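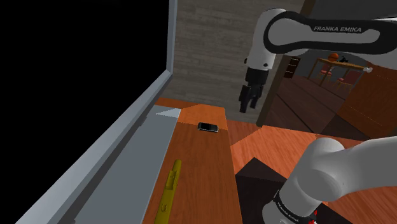 Stikness Countertop Sealer, 443 ml

Sold by Lukum. Fits: stone, concrete and tile grout. Not for laminate.

The maker says one bottle treats 85 square feet. We doubt it. On polished granite you may get there, but honed stone and raw concrete drink the stuff, and the second coat takes nearly as much as the first. Buy two if you have an island.

"Lifetime protection" is printed on the label and we would ignore it. Lejla Karagiannis in our Uvville store sealed her own kitchen in February and plans to redo it every year. Oil still leaves a mark if it sits overnight. Red wine and coffee wipe up fine if you get to them the same evening.

Directions: clean the surface, let it dry fully, wipe on a thin coat, wait 20 minutes, buff off the extra. Leave it too long and you get a haze that needs a solvent.

Is it better than the Romaniuk sealer at half the price? On grout, we couldn't tell them apart. On dark stone the Stikness dries with less streaking.

Item no. 153
Also in a 200 ml trial size
Unopened bottles can be returned. Pickup orders are not filled on Sunday.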